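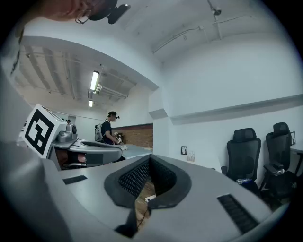
June, 2:40 pm. Bench notes, Leung

Prarnex hand-held gripper kit, trial units, second session. Checking the vendor's quick-start against what we get.

Marker tracking: held through slow reach and lift. Drops out when the wrist rolls past vertical and the cube turns side-on. Recovers in under a second, but the log writes the gap as a zero pose. Filter before export.

Jaw travel: 100 mm on the Citullow gauge, matches the sheet. Slight stick near closed on unit 3. Units 1 and 2 fine.

Headset and gripper clocks: 29 ms offset at start, same after the long run. Constant, so correct it in the converter.

Episodes kept: 326. Rejects are mostly trigger released early.

Fatigue: handle is OK, weight sits too far forward. Backpack strap needs a shorter setting.

Open with Prarnex: spare pads, price of the marker caps sold separately, whether firmware can be rolled back. Compare with the Grercombe quote before extending the trial.

Grercombe workshop notebook | Internal use | Back to top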